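Repacking Desktop Accessories: Cables, Boxes and Return Kits
Final report, Packaging and Logistics II
Margarida Simões, Yayra Fiadzo, Pichit Ruangrit

1. Background

When a desktop computer is returned to a store, the small parts usually come back in a worse state than the machine. Our partner for this project was Goston, a shop that resells used office computers. We looked only at the accessory box: mouse, power cord and paperwork.

The mouse is the awkward one. Its cable is thin and light, and a bundle that is tied too loosely spreads out as soon as it is put down.
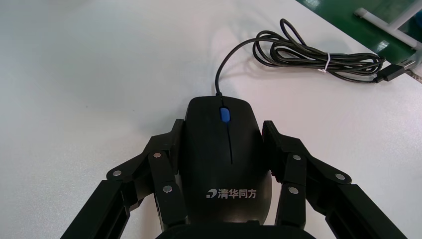
Figure 1. Wired mouse with its cable coiled and held by a white twist tie.

2. Tying the cords

We compared two ways of bundling. The first was a round coil, wound over the hand. The second was a flat bundle of long loops, tied once. Round coils looked neater on the shelf but took up too much height in the box. The long bundle could be laid along one side — this is the method we kept.

Power cords are stiffer and want to spring open. Yayra found that the tie held better when placed nearer one end than in the exact middle.
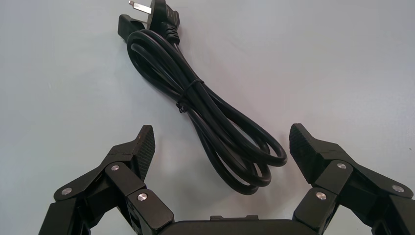

With the tie in that position the free loops can be pressed flat by hand before the lid is closed. We also decided to keep the plug and the connector at the same end of the bundle, so the person packing can check both ends of the cord at once. Twist ties were reused when they still had some grip. Of the 27 kits we repacked, 6 needed a new tie.

3. The box and the paperwork

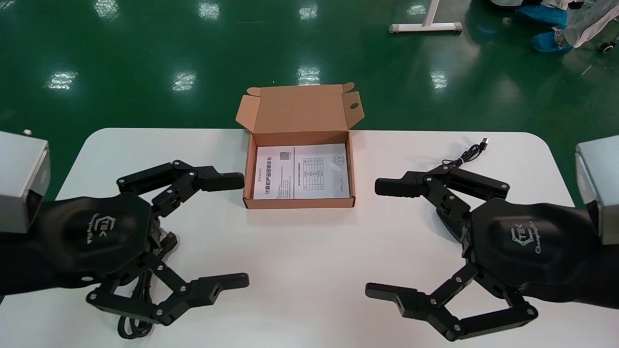
Reading time: 2 min

We used an open cardboard box with an attached lid that folds back. The printed sheet goes in folded. In our first plan it went in last, on top of the cords, but it creased when the lid was pushed down. Pichit suggested placing it first and we did not change this again.

The final order is paper, power cord, mouse. Everything is laid out beside the box before packing starts.

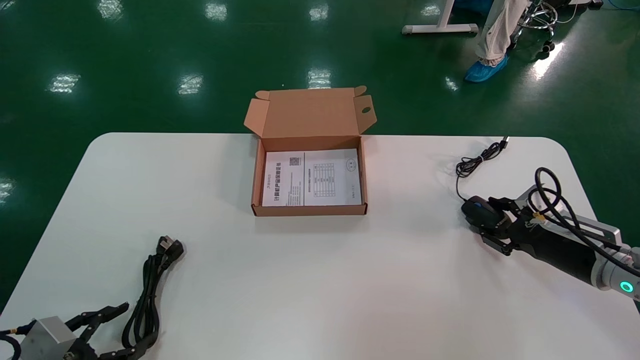

Figure 4. Power cord, mouse and open box on the packing table, with the printed sheet in the box.

4. Remaining problems

Our method has only been tried with one box size. Goston also handles larger kits with a keyboard, and those were left out for lack of time. We thank Leonilde Coelho for reading the draft.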